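# Ermelinda Moreira: «El blanco es el color que más reclamaciones genera»

Ermelinda Moreira lleva 25 años midiendo el color de superficies para interiores. Empezó en el control de recepción de Hviid, un fabricante de pinturas en polvo, y hoy dirige el laboratorio de colorimetría de Jidolberg, que presta servicio a talleres de mobiliario y a estudios de arquitectura. La conversación se centró en los acabados claros, que ocupan la mayor parte de su trabajo.

La primera cuestión fue terminológica. Moreira evita la palabra «blanco» en los informes. «Si un cliente me pide un blanco, le pregunto por la luminosidad y por las dos coordenadas cromáticas. Con una L* de 92 puede tener un acabado que tira a amarillo, uno que tira a azul y uno neutro, y los tres se venden con el mismo nombre comercial.» En el archivo del laboratorio hay 348 muestras patrón catalogadas como blanco o gris claro. Se guardan en cajones sin luz y se vuelven a medir cada mes de mayo.

El problema habitual, explica, aparece en el montaje. Dos tableros de lotes distintos pasan el control por separado y se instalan uno junto al otro. «La tolerancia se fija respecto al patrón. Si un lote se desvía hacia el rojo y el otro hacia el verde, los dos están dentro, pero entre ellos la diferencia se duplica. El ojo compara los tableros entre sí y del patrón no sabe nada.» Su recomendación es pedir también una tolerancia entre lotes y anotarla en el pedido. Pocos pliegos la incluyen.

Sobre el metamerismo se extiende más. Dos superficies pueden coincidir bajo luz de día y separarse bajo un LED cálido, según los pigmentos de cada fórmula. Moreira cita el caso de Derulel, una cadena de ópticas que encargó mostradores a un proveedor y paneles de pared a otro. «En fábrica coincidían. En tienda, con la iluminación encendida, los paneles se iban al rosa. Se habían medido con D65 y con nada más.» Hubo que repintar 137 paneles. Desde entonces el laboratorio mide de oficio con tres iluminantes y pide al cliente la ficha de las luminarias.

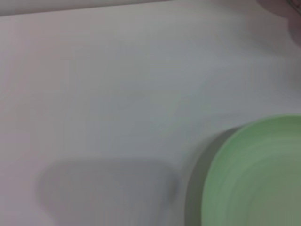
La posición del observador también cuenta. Un acabado mate dispersa la luz en todas las direcciones, aunque no por igual, y en ángulos rasantes aparece un brillo que a 60 grados no se registra. «Hay barnices que dan cuatro unidades de brillo a 60 grados y treinta a 85. En la ficha pone mate, y lo es, hasta que alguien se sienta enfrente de una ventana.» En su laboratorio las piezas horizontales se miden siempre con las dos geometrías.

Tomás Calado, técnico responsable de los instrumentos, se incorporó a la conversación para hablar de las mediciones. Trabaja con un espectrofotómetro de esfera y con otro de geometría 45/0, y no admite que se mezclen los resultados. «El de esfera, con el componente especular incluido, mide el pigmento casi sin que influya la textura. El de 45/0 se acerca más a lo que percibe una persona. Son preguntas distintas. Cuando dos laboratorios discrepan, lo primero que compruebo es si han usado la misma geometría.»

Calado calibra al principio del turno y repite a las 13:00. La deriva térmica, dice, afecta poco a los colores saturados, pero en los claros se nota en la segunda cifra decimal. La sala se mantiene a 23 grados. Las muestras se acondicionan durante la noche anterior y se limpian con un paño seco – los limpiadores con abrillantador óptico están prohibidos en todo el edificio.

¿Y el envejecimiento? Moreira distingue entre el amarilleo del aglutinante y la pérdida del blanqueante fluorescente, que a simple vista se confunden. En el programa Tuvholm, un ensayo de exposición tras vidrio que el laboratorio mantiene con varios fabricantes, se han completado 655 horas en la serie más reciente. «El aglutinante amarillea de forma bastante regular. El blanqueante cae rápido al principio y luego se estabiliza. Si usted compara una pieza nueva con una de seis meses, lo que ve es sobre todo lo segundo.»

Esto tiene una consecuencia para las reposiciones. Una puerta nueva instalada junto a otras ya expuestas difícilmente coincidirá, aunque la fórmula no haya cambiado. Moreira aconseja encargar piezas de reserva con el pedido inicial y almacenarlas sin embalaje opaco, en un local con luz natural. Algunos clientes se resisten por el espacio. «Prefieren discutir con el proveedor dentro de dos años. Es una opción, y además me da trabajo.»

Preguntada por las cartas de color impresas, responde que sirven para elegir y no para aceptar o rechazar. El papel, la tinta y el tiempo que la carta ha pasado abierta sobre una mesa introducen errores mayores que la tolerancia que se discute. El laboratorio sustituye las suyas cada dos años. Las retiradas se perforan en una esquina, para que no vuelvan a los cajones.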